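Garment Handling Cells: Working Rules FAQ
Applies to all two-finger cells on the folding line and in the trial room

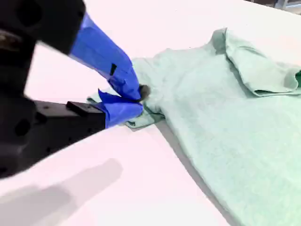
Endang Mangundap asks that the rules on finger coverings be read before anything else on this page, and adds that most of the questions she receives are answered in the first section. Her comment was that people look up the force limit, set it correctly, and then run a full shift on a covering that should have been replaced the day before.

Last revised 19 September 2021. Replaces the April issue, which should be removed from the cell binders.

FINGERS AND COVERINGS

Which coverings are allowed on the fingers?
Tape or a fitted sleeve, in a color that contrasts with the garments being run. Blue is the default. The covering must not shed fiber, leave residue on knit fabric, or change the outside width of the finger beyond the value entered in the tool file. Clear tape is not allowed, as fragments can't be found by eye in a finished fold.

May the fingertip pad be covered as well?
No. The pad is the contact surface and the grip settings assume it is bare. Covering stops short of the pad on both fingers. If tape has crept over the pad, remove it and redo the wrap.

Are wrinkles or loose flaps in the covering a fault?
Wrinkles along the finger are acceptable. Loose flaps are acceptable on the back and outer faces, provided they are firmly attached at the root and can't reach the pad when the fingers close. A flap that can enter the grip zone must be trimmed or the finger rewrapped. Trim with blunt-nose scissors, with the gripper locked out. Knives are not used on a mounted finger.

How often is the covering changed?
At 3000 grip cycles or at the first sign of lifting near the pad, whichever comes first. The cycle counter is on the tool page of the controller and must be reset by the person who did the change. Do not reset it for a partial repair.

Do both fingers have to be changed together?
Yes. A new covering on one finger and an old one on the other gives uneven friction, and knit fabric will rotate in the grip.

Can slots and openings in the finger or mount be taped over?
Only if the tool drawing marks them as non-functional. Openings used for fasteners, cable routing or inspection stay clear. If the drawing is silent, treat the opening as functional and ask.

GRIPPING FABRIC

What counts as a correct grip on a knit T-shirt?
The fingers hold a gathered section of the body or hem between the pads, with the cloth free to move everywhere else. Creases running outward from the grip point are normal. Acceptance is decided on three checks: the fabric has not slipped during the hold test, no seam or label is trapped, and there is no mark left on the cloth after release.

Is a tail of fabric past the fingertips permitted?
Yes, up to the length given in the garment sheet. Some tail is desirable on soft knits, which tend to creep out of a shallow pinch. A tail that is long enough to fall under the mount during a drag motion is a reject.

What is the force limit?
The limit is set per garment class and is written on the garment sheet. Start new fabrics at the lowest listed value and raise it one step at a time. After each step, run 5 grips on the same spare garment and inspect the cloth under the lamp. Force is never raised to make up for a worn pad.

What happens if the garment sheet and the controller disagree?
The lower value is used until the difference has been resolved. Record both values in the cell log.

A sleeve is folded back over the body. Can the cycle start?
In the trial room, yes. Garments are presented there in disordered states on purpose, and the starting state is recorded with the trial. On the folding line, no. The operator lays the sleeve out by hand before the start button is pressed.

May the gripper pull a garment across the table?
Yes, at reduced speed and with the fingers clear of the surface by the distance in the tool file. Dragging the fingers themselves along the table is not allowed at any speed. It lifts the edge of the covering.

What if two layers are picked up when one was wanted?
Release, retract and repeat the grip. After two failed attempts the cell must stop and call the operator. Do not extend the retry count in the program. Repeated pinching in the same spot marks light-colored cotton and the garment will be downgraded.

WORK SURFACE AND LIGHTING

Why is a white tabletop specified?
The vision settings were tuned on a smooth white surface, and loose threads and tape fragments show up well against it. Pale garments give less contrast with the table, so the edge threshold for pastel colors is listed separately. Use the pastel entry for mint, sage, cream and light gray.

Do shadows on the table have to be eliminated?
They have to be controlled. A broad shadow from the arm is expected and the software masks it using the arm position. A shadow along the garment edge is also expected where the cloth lifts. Shadows from people, stools or open cabinet doors are not masked. Keep the floor area marked in yellow clear while the cell is running.

What may be used to clean the table?
A lint-free cloth and the diluted cleaner supplied with the cell. No solvent, wax or polish. Allow the surface to dry completely before placing a garment on it. A slight color tint reported by the vision check after cleaning usually means the white balance is due; run the balance routine before cleaning a second time.

Can tools be left on the table between runs?
No. Tools go on the side cart.

SAFETY AND ACCESS

Is the cell safe to reach into because the gripper force is low?
No. Low grip force says nothing about the speed or mass of the arm behind it. The housing and mount are hard parts and can trap a hand against the table. The reach-in rule is the same for every cell: stop, confirm the stop light, then reach.

Who may free a garment that is caught in the fingers?
Any trained operator, using the release button. If the release button does not open the fingers, the cell is locked out and a technician is called. Do not pull the garment out by hand, and do not pry the fingers apart.

Is a risk assessment needed for a change of covering?
For a like-for-like change, no. For a new material, a new thickness or a new pad, yes. The assessment form is held with the tool file and must be signed before the first powered grip.

Do visitors need to stay behind the line when the arm is idle?
Yes. Idle and stopped are different states. An idle arm can move without warning when the queue receives a job.

RECORDS

What goes in the cell log?
Covering changes, pad changes, force changes, every stop that required a person, and every garment downgraded for marks or pulled threads. Entries are made at the time of the event. An entry needs the garment code, the cycle count and initials.

Do trial garments need to be logged one by one?
Only if they will be returned to stock. Garments reserved for trials carry a punched tag and are logged by batch. A trial garment is retired once the knit has visibly stretched at the usual grip points, since stretched cloth gives results that do not transfer to new stock.

How long are logs kept?
Five years on paper or in the Kestari archive. Scans must be legible at full size. A scan that can't be read is treated as a missing page at audit.

SITE DIFFERENCES

Do these rules apply at Molteo and Roringate?
Yes, with one exception. Roringate runs the heavier mount and uses its own clearance values, which are printed inside the cell door. All other values are common to both sites.

We use Vieira fitted sleeves in place of tape. What changes?
The change interval stays the same. The width entry in the tool file must be updated, and the rule on loose flaps does not apply. A split sleeve is replaced and never taped over.

Can a site set a stricter rule than this page?
Yes, in writing, with a copy in the binder. A site can't set a looser one.

COMMON FAULTS

Cloth slips during the hold test.
Check the pad for lint first, then the cycle count, then the force value. Cleaning the pad takes about two minutes and clears most slip faults on knits.

Fingers close off center.
Usually a covering that is thicker on one side. Unwrap both fingers and check the closing position bare before adjusting anything on the mount.

Blue fragment found in a finished fold.
Stop the cell. Inspect both fingers, match the fragment to the place it came from, and tape it to the log page. All garments produced after the last clean inspection are opened and checked. The line restarts once the source has been found and the fingers have been rewrapped.

Vision reports no garment present.
Confirm that the correct color entry is loaded. If the pastel entry is already in use, check the lamp and run the balance routine.

Questions not covered on this page go to Endang Mangundap through the cell support desk. Include the cell number and a copy of the current log page.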